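Lultness Lab Halts Tabletop Robot Work After Gripper Fault

The Kendasska Robotics Laboratory at Lultness has suspended unattended operation of its tabletop manipulation station following a fault in which the arm's gripper failed to release on command. No one was injured. The station is used for handling trials with toy food and kitchen items, and will remain under restricted use until a review has been completed.

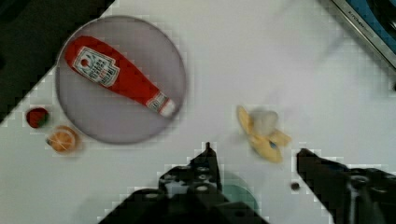
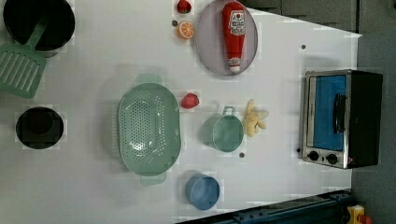
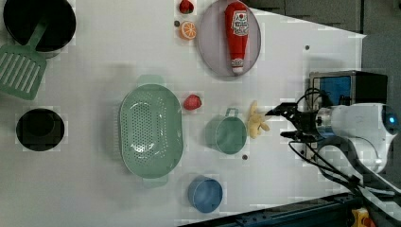 The tabletop station at the Kendasska Robotics Laboratory, set out with toy food and kitchen items.

The fault occurred in March, shortly after 4 p.m., during a routine series of pick-and-place trials. According to the laboratory's incident notice, the arm had been instructed to lift an item, move it a short distance and set it down. The lift and the move were carried out as planned. At the point of release the controller recorded the gripper as open, although the fingers were still closed. The arm then began its next motion with the item in its grasp and pressed it against the tabletop.

The operator on duty used the emergency stop, and the arm came to rest 2 seconds later. The notice states that the stop circuit performed within its limits. Damage was confined to one gripper finger, which was bent at the tip and has been replaced, and to the item being held, which was discarded.

An initial inspection by Skinner, the contractor responsible for maintenance of the station, traced the fault to a worn connector on the cable serving the gripper. The connector lost contact intermittently when the wrist was turned past a certain angle. When contact was lost, the control software kept the last command it had sent and reported that command as the gripper's true position. The contractor's report describes the wear as gradual and notes that the connector was not on the list of parts checked at each service.

A search of the station's logs found 15 earlier trials in which the commanded and measured finger positions had disagreed for a short period. None of these had stopped the arm, and they had been entered as ordinary failed grasps. The laboratory has acknowledged that the entries should have been examined sooner and has changed the form on which failed grasps are recorded. Operators must now note whether the item was dropped, missed or not released.

Interim measures took effect the morning after the fault. The arm is limited to reduced speed, and an operator must be present at the emergency stop whenever the motors are powered. No person may reach over the table to reset items until the arm has been placed in its parked position and the motion lock engaged. The previous practice allowed items to be rearranged during a pause in the program, and that practice has been withdrawn.

The laboratory has also revised its control software. The arm will no longer proceed to a new motion unless the measured position of the fingers agrees with the commanded position. If the reading is missing, the station will stop and require a manual restart. The revised software is being tested with the arm at reduced speed, and Skinner will fit a replacement cable with additional strain relief.

The same model of cable is in use at the laboratory's Trotthorpe site, where 4 stations were taken out of service for inspection. Signs of wear were found on one connector. All of the Trotthorpe stations have since returned to supervised operation.

Trial results collected at the Lultness station during the 26 working days before the fault are being checked against the logs. Results from the affected trials will be marked and withheld from shared records until the check is finished. Project groups that have already received data from that period will be contacted directly by the laboratory office.

Staff and visiting researchers with bookings at the station should confirm their times with the office before traveling. Any unexpected movement or delayed release on similar equipment at either site should be reported to the duty operator on the same day, whether or not the arm has stopped.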